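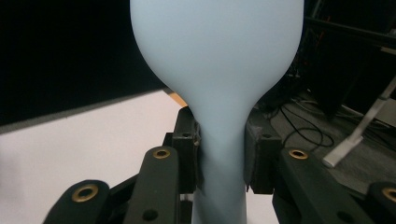
Upendo Simiyu: so did they cut anybody's hours, or is that still "under review"? You left that part out last time.

gosvillegal
Fair question lol. No cuts so far. There are 6 of us on the balloon side at Miltis, same as in December. What changed is what we do all day. I used to pinch necks for a whole shift and go home with my thumbs on fire. Now the gripper holds the neck and I do ribbons, colors and order sheets — and a lot of waiting, which I did not expect!

tapegun40
Waiting is how it starts. Our place in Mussa got automated packing and first we waited, then we got "cross-trained," then two people didn't get replaced when they left. Not saying yours will go that way, but write down what you do every day.

gosvillegal
Ugh, ok, noted. Our lead did say the target is 300 balloons a shift and we're nowhere near it. Small necks are the worst, I still do those by hand.

Emmanuel Mollel
I disagree with tapegun. I did that job by hand for years and my wrists are shot. If a machine wants to squeeze latex all day, let it. The fight should be over pay for the people running it.

tapegun40
Sure, and did anyone get a raise for running it?

gosvillegal
40 cents an hour, and only if you do the Sorero training. I signed up, two of the others said no thanks. They'd like to keep the old bench and I kind of get it, we used to talk more over there.

Upendo Simiyu
40 cents?? Ask if the training hours are paid before you go.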